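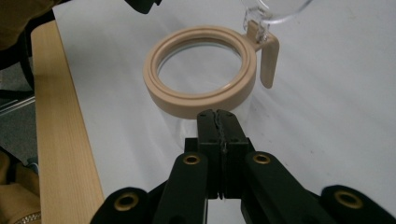
Home News What's On Back Issues Contact

Glass Table is back in Larnton

Friday, June 19, 2015

What a lovely lot of glass we had through the door this month! For anyone who missed the spring issue, the Glass Table is our swap and try-out morning for kitchen glass of every sort, and it has grown so much that we've had to move it from the side room into the big one. We had 193 pieces on the final list, everything from egg cups to a punch bowl that needed two people to carry it in.

The surprise favourite was anything with a collar. I had never given collars much thought before, but once you've had a plain tan ring and a glass vessel on a white tabletop you do start to see the appeal. It warms the whole thing up. Clear glass on white can disappear a bit, especially on a bright morning, and a band of beige gives your eye somewhere to land (and tells your elbow where the glass is, too). I went home and looked at all my own jugs and felt they were a little underdressed.

People had plenty to say about what collars are best made of. The Pitine group swear by cork, and brought several they had cut themselves from old table mats. Others like leather, tied at the back with a lace. My own first go was in felt and it slid straight down to the bottom and stayed there, so I shall be trying again with something stiffer. If you want to make one, measure the glass with a strip of paper where you want the collar to sit, and cut it a touch small. Take it off before you wash up. Cork goes crumbly if it's left to soak, and leather goes hard as a biscuit.

Washing up was the other big topic – we could have filled the morning with it! The tip I've used most since is a spoonful of uncooked rice with warm water and a drop of vinegar, swirled round and tipped out. It got the brown line out of a carafe I had given up on. Dry narrow ones upside down over a wooden spoon handle stood in a mug.

Swaps went very well and only 19 pieces were left at the end. They are boxed up in the Trevor Road store and can be seen any Tuesday morning. There are some good tumblers in there, a pair of oil bottles with stoppers, and a rather handsome lemon squeezer with a small chip in the foot. Everything left over is 40p, which goes towards tea and biscuits.

The next Glass Table will be in November, same room, doors at ten. Please wrap things in newspaper or a tea towel and put your name on the box, not on the glass – we are still picking sticky label off a cake stand. Collars very welcome, finished or half-finished. Bring your offcuts as well if you have any to spare, I'd love a bit of that cork.

Back to top Next item Print this page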